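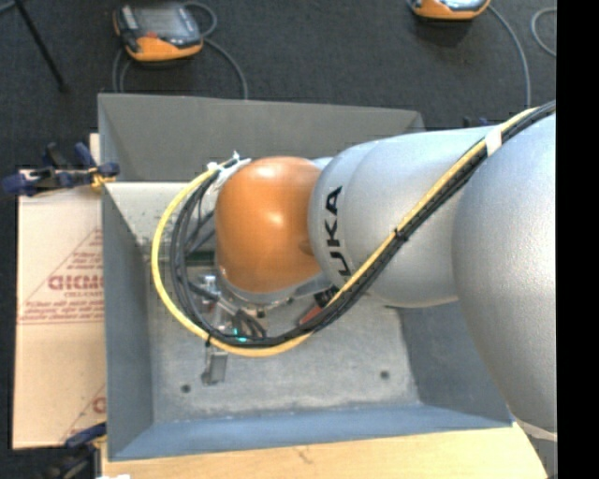 The Simard Community Library will reopen its reading room to the public in May. This thread sets out what members should know before then. (1/9)

The collection stands at 1083 titles on the open shelves. A further 55 are held at the front desk and may be read on site only. These include the local history volumes and the bound town newspapers. Please ask for them by title. (2/9)

Loan periods have changed. Books may now be kept for 30 days, up from three weeks. One renewal is allowed, provided no other member has placed a hold. Renewals can be made by phone or in person – the online form is being rebuilt and should not be used for this purpose. (3/9)

Late fees charged before the closure have been cleared from all accounts. Members do not need to apply. Charges for lost books still stand, and the desk can arrange payment in parts. (4/9)

Members have asked about the Pastamik bequest. The late Mr. Pastamik's family has given the library his cookbooks and travel writing, a good number of them in French. Cataloging is under way. Titles will be added to the shelves as they are finished, and a list will be posted by the entrance each month. We are not able to search the boxes for single items at this stage. (5/9)

The Gomia Street book drop remains open at all hours. The Drutico Avenue drop is closed until the lock has been replaced. Books left on the step there have been damaged by rain, and we ask members to stop leaving them. Items returned on Gomia Street are cleared from accounts on the next working day. (6/9)

Children's story hour will resume with the reading room. Places must be booked by a parent or guardian, and each child may attend one session a week. The summer reading list is being drawn up by Francine Dhillon, our children's librarian, who welcomes suggestions for ages four to eleven. Notes may be left for her at the front desk. (7/9)

Donations of used books are paused. Storage is full, and the sorting of earlier gifts has to be finished first. Gifts of money toward new large-print books are still accepted. The large-print fund has a goal of $2000 for this year, and donors will receive a written receipt by mail. (8/9)

Membership cards that expired during the closure will be honored through the end of May. To renew after that, please bring one proof of address. Questions may be sent by direct message or left on the library's voicemail, and staff will reply within three working days. Posted Jan 30, 2021. (9/9)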